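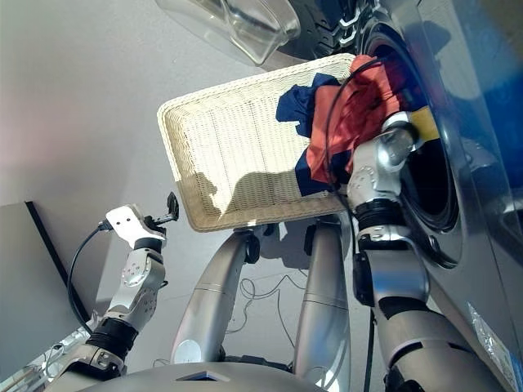 How many demonstrations should a team record before training its first laundry policy?

Record 200 clean demonstrations of the loading task, then train. Fewer than that and the evaluation mostly measures luck with basket placement; more than that and you will be re-recording them anyway once you find the fault in your procedure.

Loading task: recording procedure for student teams

This page covers recording only. Training on the Zatska cluster and the evaluation rules for the Woltomell challenge are on separate pages. Read the lab safety sheet first. You need a current induction to be inside the taped area while the arms are powered.

Task definition

The robot stands facing a front-loading washer with the door already open. It holds the basket with the left arm and moves laundry into the drum with the right. An episode starts when the operator closes the record switch and ends when the last item is fully past the door gasket. A sleeve or corner hanging over the gasket counts as not loaded. Closing the door is a separate task and is not part of the episode.

Roles

Each session needs 2 people: an operator on the leader arms and a spotter at the emergency stop. The spotter also resets the laundry. Swap after 20 minutes. Tired operators produce hesitant trajectories, and the policy will learn the hesitation.

Before powering the arms

1. Clear the floor between the robot and the washer. Cables that have to stay there must be clear of the feet.
2. Check the slack in both wrist cables with the arm at full reach. The right cable has to clear the gasket lip with the gripper inside the drum.
3. Open the washer door to its stop. A half-open door takes up most of the clearance for the right forearm.
4. Confirm the washer is unplugged at the wall and the plug is visible to the spotter.
5. Draw the blinds if direct sun is reaching the drum. Auto exposure is off, and a bright basket leaves the inside of the drum without usable detail.

Powering up

Start the controller, wait for both arms to report ready, then run the Montes homing script:

montes home --arms both --speed low

If either wrist reports an offset above the limit, stop and rerun. Do not zero the offset by hand. A team did this in June and lost a full afternoon of data to a shifted gripper frame.

Laundry set

Use 6 items per episode, drawn from the numbered bin. Mix dark and bright colours. A set made entirely of dark items gives poor contrast against the drum and the gasket, and a set made entirely of bright ones trains a policy that leaves the socks behind. Drop the items into the basket from waist height. Do not fold or arrange them.

Recording an episode

1. The spotter places the loaded basket in the left gripper and steps outside the tape.
2. The operator brings the basket to the door at a slight tilt, lower side towards the drum. Vary the angle from one episode to the next.
3. Close the record switch. Hold still for one second.
4. Grasp from the top of the pile. Push the fabric through the opening with the fingers closed, open them inside the drum, and withdraw along the same line.
5. If the fingers catch fabric on the way out, go back in and release again. Keep these episodes. Recovery behaviour is useful.
6. When the basket is empty, retract the right arm past the gasket and open the switch.

Label the episode straight away: success, partial or discard. Discard is reserved for hardware faults and for anyone entering the taped area. A dropped sock is a partial.

Common faults

Wrist cable snags on fabric. Usually the cable has slid forward over the pile during a deep reach. Stop, retract slowly, and re-clip it at the forearm.

Basket rotates in the gripper. The left grip is too close to the corner. Move it towards the middle of the long side.

Right arm stalls at the drum mouth. The torque limit has tripped on a wad of fabric. Take smaller grasps. Raising the limit needs sign-off from the lab supervisor.

Frames missing from the head camera. Check the USB hub before anything else. The log shows the count at the end of each episode.

After the session

Home the arms, power down, and copy the episodes to the team folder on Clultoditz. File names use the team number and episode index, for example t04_ep229. Do not renumber after a discard; gaps in the index are expected by the loader. Return the laundry to the bin and coil the leader-arm cables on the hook.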